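What Is a Trail, and Who Looks After It?

Have you ever walked through a forest on a path and wondered how it got there? Some paths began as tracks made by animals on their way to water. Others were made by people going to the next town. Today, most walking trails are planned, built and looked after by trail crews.

Before a long walk, you pack food and water, and you decide where to stop for lunch.
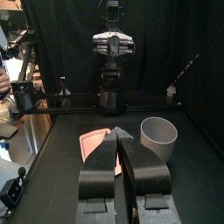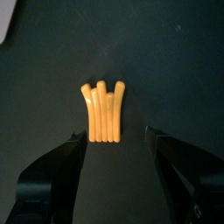 A pink tray (first picture) and toy fries (second picture).

Choosing the way

Romana Skála plans trails in the hills near Sorkau. She starts with a map. The lines on the map show how steep the ground is. If the lines are close together, the hill is steep. If they are far apart, the ground is nearly flat.

A trail that goes straight up a hill is hard on your legs. It is also hard on the hill. When it rains, water runs down the path and takes the soil with it. This is called erosion. Planners make the trail zigzag instead. Each sharp turn is called a switchback.

The Pondorero Trail has 15 switchbacks between the creek and the lookout. The lookout is 755 metres above sea level, and on a clear day you can see the roofs of Sorkau.

Following the markers

Trail markers tell you which way to go. They can be painted on trees or rocks, or nailed to posts. Each trail usually has its own colour or shape. On the Pondorero Trail the markers are yellow triangles. Where two trails meet, there is a signpost with the names and distances.

If you have walked for a while and have not seen a marker, stop. Go back to the last one you saw and look again.

Fixing the trail

Matěj Kuruc works on the trail crew. In September his crew clears fallen branches and digs out the drains. A drain is a shallow ditch that lets water run off the path. The crew also checks the boardwalk at Čierny Swamp – 400 metres of planks that keep boots out of the mud and off the moss. Moss grows very slowly, and one footprint can last for years.

In one year, 3,000 people walked across that boardwalk. Worn planks are taken up and new ones are screwed down.

How you can help

Stay on the path, even when it is muddy. Walking around a puddle makes the trail wider and squashes the plants beside it. Take your rubbish home, including apple cores. Leave gates the way you found them.

Words to know

Erosion: when soil or rock is carried away by water or wind.
Switchback: a sharp turn on a zigzag trail.
Boardwalk: a path made of planks, built above wet ground.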